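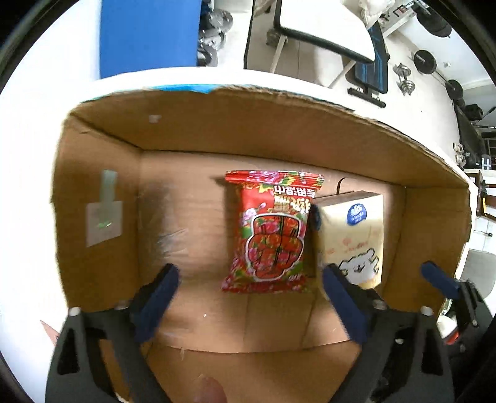 Envase rojo y pañuelos Vinda en una caja de cartón, entre las pinzas abiertas.

Tandis Envases Flexibles
Servicio de grabación de manipulación con pinza de mano
Referencia: TND-EF
Precio de la licencia estándar: 1098 € (IVA no incluido)
Disponibilidad: descarga o disco, a elegir al hacer el pedido

Tandis es el servicio de grabación de Vunar para equipos que entrenan brazos con pinza de dos dedos. Una persona maneja la pinza a mano y la cámara montada en ella registra cada agarre desde el punto de vista de la herramienta. El paquete Envases Flexibles cubre bolsas de aperitivos, sobres, pañuelos y otros productos blandos de supermercado, que se deforman al cerrarse los dedos y brillan con casi cualquier luz.

Contenido del paquete
2574 episodios de recogida y colocación
258 productos envasados, con su ficha
Casi 106 horas de vídeo
Trayectoria de la pinza y apertura de los dedos, sincronizadas con la imagen
Etiquetas de tarea en español e inglés

Las tareas se reparten entre caja y mesa. En las de caja, el producto parte del fondo de un cartón abierto y las paredes limitan el ángulo de entrada. En las de mesa hay varios envases a la vez y el operador elige uno según la instrucción del episodio. Se graba en viviendas y locales amueblados, sin fondo neutro.

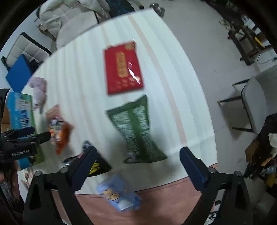 Zekness · Departamento de Captura y Datos

La captura la realiza nuestro departamento por encargo de Vunar. Sobre el mantel de rayas, los envases quedan en posturas distintas: la bolsa verde oscuro muestra el reverso, la naranja y rosada está arrugada y el paquete rojo tiene un reflejo blanco que cruza el plástico. Los reflejos y el desenfoque se conservan en la entrega. Si el cliente prefiere descartar esos fotogramas, el índice de nitidez va en una columna aparte.

Grabación a medida
El cliente puede enviar sus propios productos o una lista de compra. Antes de empezar se acuerdan las tareas, la superficie y el criterio de agarre válido. Clotilde Brunet coordina los encargos y remite una muestra para su aprobación. El precio depende del número de productos y no está incluido en la licencia estándar.

Compatibilidad
Los archivos se leen con el visor Gautier, incluido en la descarga, o con el script de conversión que lo acompaña. El visor no edita etiquetas.

No incluido
Pinza, soporte de cámara y envases físicos
Datos de fuerza o tacto
Ajuste del modelo del cliente

La próxima ampliación, con botes y tarros, está prevista para julio. Las licencias ya compradas no la incorporan de forma automática.

Solicitar presupuesto | Descargar muestra | Condiciones de licencia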